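Saying something at the bus stop

Oct 16, 2023

I've been chewing on this for a few weeks now and I still haven't got it sorted in my head, so you're getting it in whatever state it comes out.

Back in September I was waiting for the 53 at the Dumbridge interchange when a bloke started having a go at two schoolgirls in headscarves. You can guess the sort of thing. Go home, speak English (they were speaking English), all of that. There were plenty of us standing there. I looked at my phone. I'm not proud of it! I had a whole speech ready by the time I got home, of course, and I delivered it very well to the kitchen sink.

The person who did say something was an older woman with a shopping trolley. She didn't even talk to him. She walked over and asked the girls which bus they were after, and stood there chatting until it came.

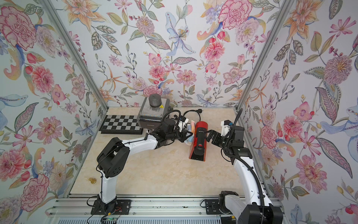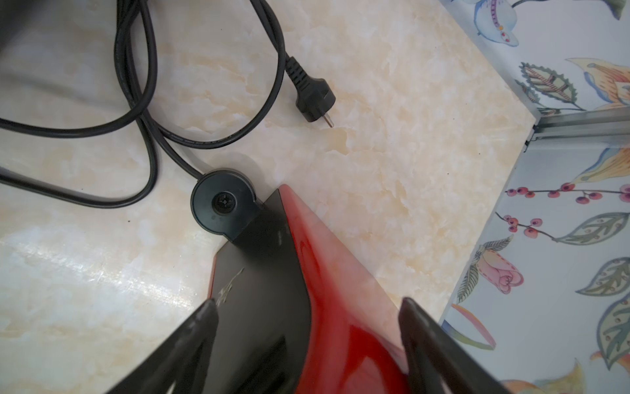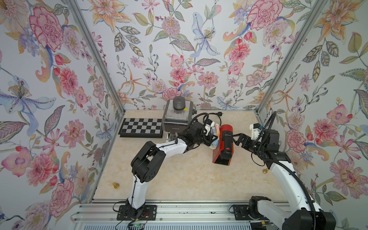

I told my friend Ebuka Yusuf about it the next weekend, and I think I wanted him to tell me it was fine. He didn't, quite. He said he's been on the other end of that more times than he'd like, and the yelling fades pretty quickly, but he can still remember the faces of people looking at their shoes. Then he made me another cup of tea, because he's a kinder person than I am.

So I signed up for one of those bystander evenings at the Dumbridge library. I half expected to be lectured and spent the first bit with my arms folded. It was mostly practising, though, in pairs, which was excruciating. My partner had to play the ratbag on the bus and kept apologising between lines. But I did come away with a couple of things I could picture myself doing, and one was exactly what the trolley lady did. Ignore him, go and sit with them.

I'm still a bit wary of writing this and making it all about my feelings. Those girls were the ones who had to get on the bus afterwards and go to school as though it was a normal morning. I think about them a fair bit.

The library is running another evening next month and I've put my name down again, arms unfolded this time. Come along if you're local. It's free and the biscuits are decent.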